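Newsletter > Equipment and Services > On Trial

Altolero laundry kit: what we learned in the first part of the trial

Many readers wrote to us after the spring issue and asked if the cloth handling kit from Altolero is worth the money for a small workshop. We did not want to answer from the brochure, so we asked for a kit on loan. It came in two boxes, and since then we have been using it in the training flat at Plirness, with ordinary clothes and ordinary bedding. This item is a report on the trial until now. The second part will be in the September issue.

The kit is sold as an add-on. You must already have an arm, and the arm must be able to carry the wrist camera and the soft fingers. Altolero supplies the fingers, the camera with its holder, the software, and a set of prepared tasks. The price is 2,220 euros without tax, and this includes 18 months of software updates. The service contract is separate and is handled by Redudov, who also do the repairs. We did not need a repair, but we did call them twice with questions, and I will come to this later.

The prepared tasks are 27 in number. Most of them are small variations: pick up a garment from a flat surface, pick up a garment from a pile, pull one garment from under another, lay it down, spread it. You choose a task from the list, show the arm where the work area is, and let it begin. There is also an empty task where you teach the movement yourself by guiding the arm with the hand. In my opinion this is the best part of the kit, and the brochure gives it only one small paragraph.

We began with the pile, because this is what a buyer will ask for first. A pile of clothes is a difficult thing for a camera. Everything is soft, everything touches everything, and a fold can look very much like an edge. When the gripper goes in close, the wrist camera has one finger right in front of it and the cloth fills most of the rest. 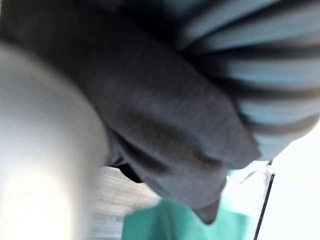
The software makes its choice from a little distance, before the fingers close, and after this it relies mostly on the force it feels in the fingers. With thick cloth this worked well. With thin shirts it often took two layers together, and then both garments went up. There is a setting called "grip depth" that helps. The factory value is too deep for thin cloth, and we advise to change it on the first day. In the manual it is explained only in the appendix.

Dark clothes need more light. We had trouble with gray and black cloth in the evening, and almost none in the morning, with the same garments and the same settings. A second lamp solved it for us. Altolero told us that a better exposure control is planned, but they did not give a date, so please do not buy the kit with this promise in mind.

After the tabletop we moved to the bedroom. Here the kit is used in a different way. The soft fingers come off and the software drives a hand with several fingers, if you own one. The same license covers both, which I find fair. The bedroom tasks are fewer, only 6, and they are marked as "preview" in the list. One must take this word seriously. The arm has to reach low beside the bed and then come up over the edge of the mattress, and the path planning is slow and careful. Sometimes it stops in the middle and asks for confirmation on the screen.

We found that the height of the base is the most important thing. If the shoulder stands too low, the elbow must go up very high to bring the hand over the sheet, and the planner then refuses many positions. The manual has a table with bed heights, and the table is correct. Please measure before you order the stand, as the stand can't be adjusted later.
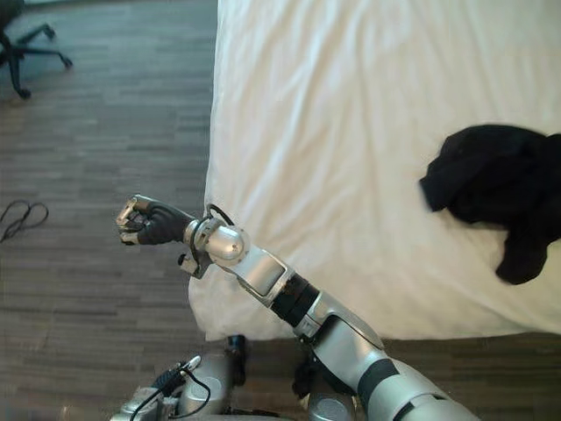 The arm beside the bed at Plirness, with a black garment on the sheet.

White bedding is kind to the camera and a dark garment on it is found very quickly. A white pillowcase on a white sheet is another matter, and we could not make it work in any reliable way. The spreading of the sheet itself is not offered, although the brochure speaks of "bedroom help" in quite large letters.

About the service. Redudov answered our first call on the same day and our second call on the next day. Both times the person knew the product. They sent us a corrected file for the hand, and it could be installed without new calibration. The documentation is in English and German, and the English part has some mistakes in the section on cables. Check the drawing on the page after it, where the numbers are right.

For comparison, readers may remember the Tănase gripper set, which we tested last year. It is cheaper and stronger, and for boxes and bottles I would still take it. For cloth it is too hard at the fingertips and it has no force reading, so you can't really put the two next to each other. Some of you have asked whether the Tănase mounting plate fits the Altolero holder. It does, but you need longer screws, and they are not in either box.

Our opinion for the moment: a workshop that already has an arm and wants to work with clothes can order the tabletop kit and be satisfied. Whoever wants it mainly for the bedroom should wait for the second part of this report, where we will try the next software version and also towels.

Questions for Altolero can be sent to the newsletter desk until 11 August 2020. Please write the model of your arm in the subject line.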